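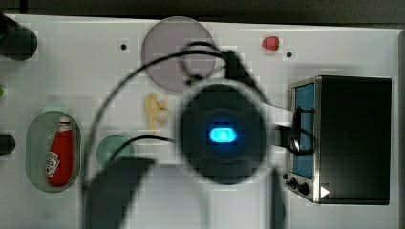 Toy kitchen pieces on a white tabletop, seen from directly above.

Against the Clean-Out Coach
By Kenna Dunbar

My sister paid a woman to come to her house on a Friday and tell her which of her own things she liked. It took four hours. At the end of it there were eleven bags by the front door and my sister was out more money than everything in the bags would have fetched at a yard sale. She says she feels lighter. I have no reason to doubt her. I feel lighter after a haircut, and I don't call it a philosophy.

I've been suspicious of the clean-out business for years, and living in Meldale has not helped. We have two storage places on the edge of town, both full, and in the same strip of shops you can now hire a person to help you own less. Somebody is making money on the stuff coming in and somebody is making money on the stuff going out. I would like to see one of these people lose a dime on it.

The claim I hear most is that getting rid of things makes you calm. Maybe so. But ask how anyone knows and you get a story about a closet. The story is always told a week later. I want to hear from the same person in November of the following year, when she's standing in a store buying a second colander to replace the one that didn't make her happy.

I kept track once, out of spite. After a big clear-out of our basement I wrote down every item I had to buy again over the next year and what it cost me. The total was $470. The basement, by the way, filled back up.

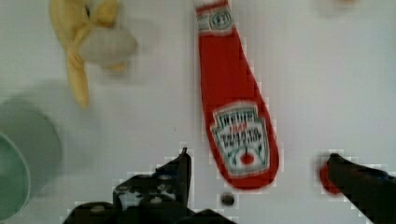
What the children lose

Adults can do what they like with their colanders. What bothers me more is how this gets applied to kids, who don't get much of a vote. The standard advice is to pack up most of the toys, leave a few out in a basket, and bring the others back by turns so they seem new. I've had this explained to me by several parents as though it were medicine.

My neighbor Wojciech Kołodziej tried it with his two boys. He is a patient man and he did it properly, with labels and a schedule on the fridge. The boys spent the first month asking what was in the boxes. After that they figured out where the boxes were. He told me the whole thing had made toys the main subject of conversation in the house, when the plan was that they'd be talked about less.

I don't offer that as proof. It's one family. But the people selling the method also have one family at a time, and they have a mailing list.

There's also the matter of who has the room. If you own a house with a dry garage, you can rotate toys, coats, sleds, anything. If you rent a one-bedroom, the advice comes down to throwing things out and hoping you won't need them. My friend Ingeborg Aebischer raised three kids in an apartment over a bakery and kept everything, since she knew what it would cost to buy it twice. Her place looked like a rummage sale. Those kids played store in the hallway for years, with empty boxes and whatever money they could cut out of paper, and it never occurred to her that the mess was a problem with her character.

That's the part I can't swallow. A messy shelf used to be a messy shelf. Now it says something about your marriage, your sleep, your childhood. You are supposed to thank an old sweater before you let it go. I have sweaters I owe an apology, but I'm not giving one at a hundred dollars an hour.

When I ran a shorter version of this in our newsletter, I got mail, most of it cross. One letter deserves a reply in full.
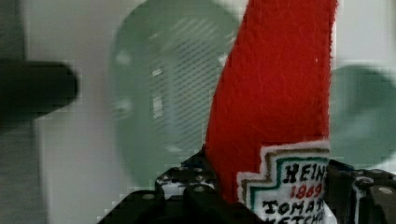 Adel Benmoussa writes: If you think the coaches are useless, what should a person do who can't find the kitchen table?

Clear off the table. Put the bills in one pile and the junk mail in the recycling, then eat dinner on it. If it's buried again by next week, clear it again, the same as you'd wash a dish again. I don't believe there's a system that ends this chore, and I'd be careful of anyone who has one for sale.

I'll grant that some people are in real trouble with their belongings, to the point where the doors won't open. They need proper help from someone trained to give it, and a weekend course doesn't count as training. Everybody else has a junk drawer. Mine has dead batteries in it, and a key to a car we sold, and I'm leaving it alone.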